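# Dashboard notebook, October, second entry

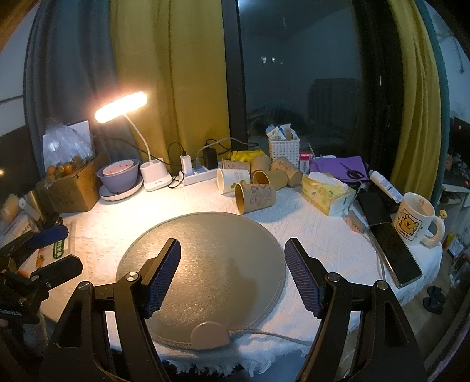
*Page last changed: October, 4:40 pm (VT)*

Picking up from where I left off before lunch, while the numbers are still fresh in my head and before Pentti comes by and asks me something that knocks them all out again.

The morning went to the phone view of the Pernley dashboard. On a laptop it's lovely, and I was really quite proud of it, but on a phone the filter panel opens on top of the chart and you have to close it to see what your filter did. Joonas had warned me about this (twice, thank you Joonas) and I'd nodded both times and done nothing. So I've moved the filters into a drawer that slides up from the bottom and stops halfway, and the chart shrinks to fit the space that's left. It still jumps a bit on the first tap. I suspect the chart is drawing itself at the old height and then again at the new one, but I haven't proved it.

Then alerts, which took the rest of the day and most of my good humor! Sarmīte wrote in to say she'd had 213 notifications overnight from the Brulton stock report, all of them for the same threshold. I went through the log with her on the phone, and she was very patient with me. The rule says to send an alert when stock drops under 40. What it did was send one every time the data refreshed and stock happened to be under 40, so a slow item that sat at 38 all night just kept on ringing. I'd read the setting "on change" as meaning a change across the line, and it means any change in the row, including the timestamp. Well, now I know.

What I did about it:

- switched the rule to compare with the previous refresh, so it only fires on the way down
- added a quiet period of 8 hours per item
- turned the timestamp column off in the alert source (kept it in the report, Eetu uses it)

Ran it against last night's data and got 17 alerts. I read every one of them and they all look like things Sarmīte would want to be told. She's going to leave it on tonight and let me know in the morning.

One open question. If an item goes under the line, comes back up and drops again inside the quiet period, we stay silent the second time. Eetu thinks that's fine. I'm less sure, especially for the Grakero items, where a delivery can come in at breakfast and be gone again by lunch. Maybe the quiet period should reset whenever stock recovers? I'd like to talk it over with Pentti before touching it.

Smaller things, so I don't lose them:

- Shared comments show the author's login name instead of their real name. Nieminen people see "ehk2" and have no idea who's talking to them.
- Drawing on a chart and sharing it works, but the arrow lands a little to the left on the other person's screen. Only on tablets so far.
- The color for "late" and the color for "very late" are too close. Joonas can't tell them apart and neither can I without my glasses.
- Ask Joonas for his old phone again, it was the only one that showed the jump every time.

Next up is the drawer, then the names in the comments.

Venla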